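On Setting a Low Cabinet in Order

Readers of this blog will recall that the move to the second floor was completed in March, and that the matter of storage was deferred at that time. I am pleased to record that it is no longer deferred. The low oak-finish cabinet is in place and the first binder has gone into it. The present post sets out the arrangement and the considerations that led to it. I have written at some length, as several colleagues from the previous office asked to be kept informed, and as I would like to have the reasoning in one place when the question is raised again.

The former arrangement consisted of two tall metal units inherited from the previous tenants. They held a great deal and were disliked by everyone who used them. The upper shelves could be reached only with a step, and the doors did not close unless lifted slightly at the handle. When the lease on the first floor ended, Jeferson Prado proposed that we leave both units behind and begin again with something lower. I objected at first. My objection concerned capacity, and I maintained it for several weeks, with figures. In the end I measured what we kept against what we consulted, and withdrew it.

The greater part of the material in the metal units had not been opened in years. It included delivery notes from the Medeiros account, price lists that had been superseded twice, and a complete run of the Orine newsletter, which Nayara Araújo has kindly taken home. What remained could be housed in a cabinet that stands below desk height and leaves the wall behind it free.

The budget for the whole exercise was set at 500, of which 300 went to the cabinet itself. It was purchased secondhand from Homon, a dealer in used office furniture whose warehouse I have visited more often than I would care to state. The remainder was assigned to delivery, a set of new labels and a quantity of spare fittings. A new piece of comparable length had been quoted to us at 2000, and the quotation was declined with thanks.

The floor deserves a word. The gray covering was laid before our arrival and would not have been my choice, but it has proved serviceable, and a light wood finish sits well against it. I had been concerned that two strong patterns, the grain of the wood and the color of the floor, would compete. They do not. Mirela Rangel, whose judgment in such matters I trust above my own, had argued for white furniture to match the desk. She has since conceded that the oak gives the room some warmth.

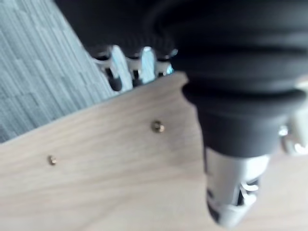

The straight edge of the wooden board against the gray carpet.

Edges were, in fact, the subject of some correspondence between us. Secondhand board furniture tends to show its age at the front edge and the corners first, where sleeves, keys and vacuum cleaners meet it. My practice before accepting any such piece is to run a dry cloth slowly along each edge. If the cloth catches, the edging has begun to lift, and the price should be discussed again. A small amount of lifting can be corrected with wood glue and a clamp, provided that a scrap of card is placed between the clamp and the surface. I do not recommend household tape, which was used on one of our earlier tables and left a residue that was still being removed a year later.

The following practices have been adopted for the care of the top. It is to be wiped with a cloth that has been well wrung out, and dried immediately afterward. Cups are to be placed on a mat. Incoming mail may rest on the top until the end of the day and no longer. Malou Bisgaard asked whether a plant would be permitted, and after some discussion it was agreed that one plant would be, with a saucer.

The position of the cabinet was settled by trial. It was first placed flat against the long wall, where it looked tidy on the drawing and obstructed the sockets in practice. It was then tried at the end of the room. The position finally adopted is in front of the desk, with enough clear floor before it for the doors to be opened to their full extent. I would urge anyone planning a similar room to mark the swing of the doors on the floor with string before the furniture is delivered. We did so on the second attempt.

Clear floor is easily lost. Within a day of any move, bags, boxes and coats begin to gather wherever a gap has been left, and the doors which were meant to open fully are soon opened by half. I have therefore requested that the floor around the cabinet be used for passage only. The request has been received politely.

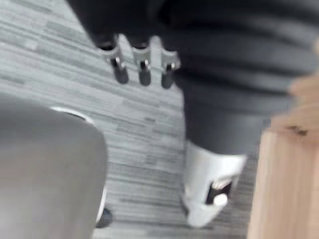
Gray flooring, with its long pale and dark streaks.

The streaks run the length of the material and conceal dust to a degree that I consider a mixed blessing. A plain floor announces that it requires attention. A streaked one permits the matter to be put off, and I have had to enter the cleaning in the calendar in order that it not be forgotten. The vacuum cleaner is to be moved along the streaks, on the gentler setting, and the strip beneath the front of the cabinet is to be done by hand.

I turn now to the interior. The principle proposed by Tainá Magalhães, and accepted without amendment, is that each compartment should serve one purpose and that the purpose should be evident upon opening the door. We had previously followed an alphabetical system. It functioned well for the person who had devised it and for no one else. Under the present system the compartments are assigned by use: correspondence, supplier records, reference, and a reserve.

Binders are to be laid flat for the time being, with the spine toward the door. I am aware that upright storage is the usual recommendation. A single binder standing alone will lean, however, and a leaning binder gradually distorts its rings. When there are sufficient binders to support one another, they will be stood up. 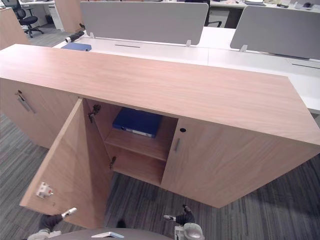
It was agreed to begin with the supplier records, and the Indum file was the first to be sorted. That file had grown over many years without supervision. Of its contents, 85 sheets were retained and the rest were sent for shredding after Jeferson had reviewed them. The retained sheets have been arranged by date, with the most recent at the front, and a contents page has been added. I expect the remaining suppliers to take less time, as none of them wrote to us with the same frequency.

Hinges and catches on secondhand cabinets should be examined at the outset and again after one month of use. The screws are to be tightened by hand only. A powered driver will strip the hole in board of this kind very quickly, and the repair, although simple, is tedious. Should a door begin to sit lower than its neighbor, the adjusting screw on the hinge is to be turned by a quarter at a time and the door closed after each turn to observe the result.

The matter of keys remains open. I favor keeping them together on one labeled ring in the desk. Mirela considers that locks in a room of this size are unnecessary and that the keys will be lost in any event. Until a decision is reached, nothing is to be locked.

The correspondence is next. Nayara has offered to assist with the older letters, and the boxes will be brought up from the first floor as soon as the elevator has been returned to service.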